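From: Beathag Lamont
To: semple-newcomers list
Subject: Re: Address history when the foreign addresses have no street number
Time: 4:10 PM

Replying to Reda's question and correcting one point in my own earlier note.
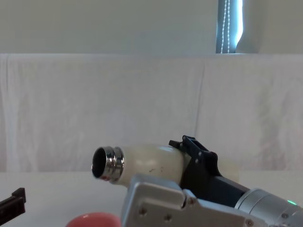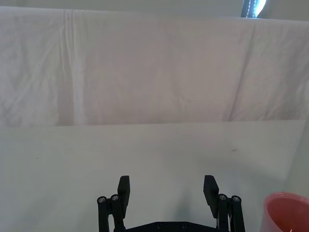 Reda Amrani wrote:

> I am filling in the residence history for my wife's file. She lived in
> two villages before she came here, and neither had street names or
> numbers. The online form will not accept a blank in the street field.
> Lucienne Perrin told me to write "unknown," but the address is not
> unknown. We know exactly where the house is. Also, there is a gap of 6
> weeks between the second village and her arrival, when she stayed with
> cousins. Do I list that? And does the translator have to certify the
> village names separately?

Taking these in order.

1. Street field. Do not write "unknown." An officer can read that as meaning the applicant does not know where she lived, and it may come up again at the interview. Write "No street name" in the street field, and put the village, district and province in the fields that follow. If there is a local way of identifying the house (family compound name, nearest landmark, parcel number), put it in the additional information section with the item number it belongs to. Kenneth Ritchie filed this way in January and did not get a request for more evidence on that item. One case proves little, but it matches what I have seen at the Semple desk.

2. The gap. List it. The history should run without breaks from the first date to the present. A stay with relatives is still a residence for this purpose, even if she paid no rent and kept her things elsewhere. Use the month she moved in and the month she left. If the two entries share a month, that is fine. If you do not remember the exact day, do not make one up. Give your best estimate and say in the additional information section that it is an estimate.

3. Translator. No separate certification for place names. The translator signs one statement covering the whole document, saying the translation is complete and accurate and that he or she is competent in both languages. What does cause trouble is spelling. If the birth record was put into English by one person and the marriage record by another, the same village can end up with two spellings. Pick one, use it on every form, and list the other as a variant. Lăcrămioara Radu had three versions of her home town across her papers and had to explain them at the window.

Correction to my earlier note: I said the Vultiseo form builder saves a draft for 24 days. It saves for 23. The count starts when the draft is opened, and editing does not reset it. Print or export a copy before you close it. The additional information page in Vultiseo also cuts off text past 2953 characters and gives no warning, so anyone with a long history should type it in a separate document first and check the printed page against it.

Two smaller items.

The Floltholm branch has changed its appointment line. The old number still rings but the mailbox is full. Use the web form, and choose "document review" from the menu. "General question" goes to a different office, and replies from there have been slow.

Lucienne asked whether Ovuma still handles certified translations from Tamazight. They do, but only for civil records. Court papers and school transcripts go to an outside translator, and the price is quoted per page of the original.

None of this is legal advice. Reda, if your wife has any prior visa refusal, even one from years ago, talk to an accredited representative before you submit. The answer to item 2 stays the same, but the dates will be compared with whatever she put on the earlier application, and you should have a copy of that in hand first.

Beathag Lamont
Semple document desk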